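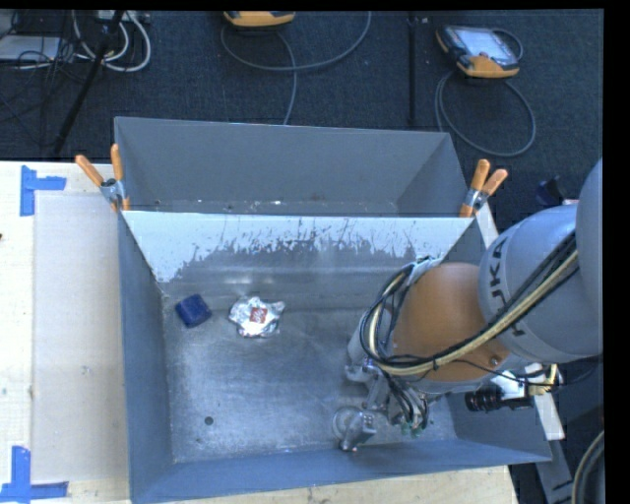

August
By the Mumia set-up team

4. Recording your first picks

Take your time with this part — good examples now will save you a lot of fuss later on.

1. Check that both spring clamps are snug where the two bins meet.
2. Place your items in the front bin, well apart to begin with.
3. Start a new session in Mumia and guide the arm through one pick.
4. Save the pick, even a missed one, and mark how it went.
5. Move the items a little and carry on until you have 50 picks.

Note: Shiny foil packs can be tricky, so do give them a few extra turns.

Caution: Keep your hands out of the bins while the arm is live.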